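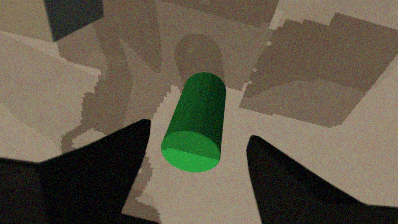 How Long Does a Candle Really Burn?
Final project report, Consumer Science elective

My grandmother buys candles by the bag, and every bag has a burn time printed on it. She has been telling me for years that those numbers are a fairy tale. So when we had to pick something from home to test for the final project, I already had my topic before I got off the bus (and I'd already told her, which meant I couldn't back out!).

The question I wanted to answer was simple: if the label gives a burn time, do you get it? My second question came along later, when my lab partner Elīna Dzene asked whether it matters where in the house you put the candle. We ended up spending more time on that one than on the first.

What we used

Three kinds of plain unscented pillar candles, which I'll call by the names on the bags: Pernow, Skidik and Junance. All of them promised 18 hours. We also had a kitchen scale that reads to the gram, a bunch of saucers, my phone for timing, and a notebook that now has wax on nearly every page. Elīna's mom let us use her laundry room, which has a door that closes and no vent, and we used the hallway outside it as the drafty spot.

We trimmed every wick to the same length before lighting. The first time we forgot, and the flame got so tall that we blew it out and started over with a fresh candle. I left that one out of the results.

How we did it

You can't let a candle burn all night while you sleep, obviously, so we did sessions of 3 hours after school and weighed each candle before and after. Somebody sat in the room the whole time. I got a lot of reading done – I also got very tired of that laundry room. Counting both rooms and all three kinds, we logged 147 hours of burning over the whole project, mostly in the evenings.

We took turns writing down the weights, and I'd recommend that whoever does this next just pick one person. Elīna writes her ones like sevens. We had to throw out a whole page of Skidik numbers that neither of us could read with any confidence, and then burn those sessions again.

What we found

In the closed room, Pernow and Junance both made it to the time on the label, and Junance went a little past it. Skidik fell short by 2 hours. My grandmother was thrilled, Skidik being the kind she complains about the most.

The hallway was a different story. Every candle burned faster out there, and they burned crooked too, with one side melting down into a kind of spout so the wax ran out onto the saucer. Once that happens the wax is gone as far as the flame is concerned. When we scraped it off and weighed it, the spilled wax explained a big part of the lost time, though there was still some left over that we couldn't account for. Our teacher, Mr. Koivisto, thinks a flickering flame just uses more wax. We didn't have a way to test that one by itself.

Problems with the project

We only had a few candles of each kind, so a bad batch could have thrown everything off. The scale jumps back and forth by a gram if you lean on the counter. Also, stopping and relighting probably isn't the same as one long burn, because the wax hardens in between and the first few minutes go to melting it again. And the hallway wasn't drafty in the same way every day. Elīna's brothers run through it constantly.

If I did it over, I'd use a small fan on a low setting so the draft stayed the same, and I'd buy all the candles on one trip. We got the second half of the Pernow ones at Marquez, the market by the bus station, and they felt a bit softer to me than the first ones. That could be my imagination, but I wrote it down anyway.

Thanks

To Pentti Koivisto for the scale and for reading two drafts of this, to Elīna's mom for the laundry room, and to my grandmother for paying for the candles. She has the leftover stubs in a coffee can and wants to melt them into a new one.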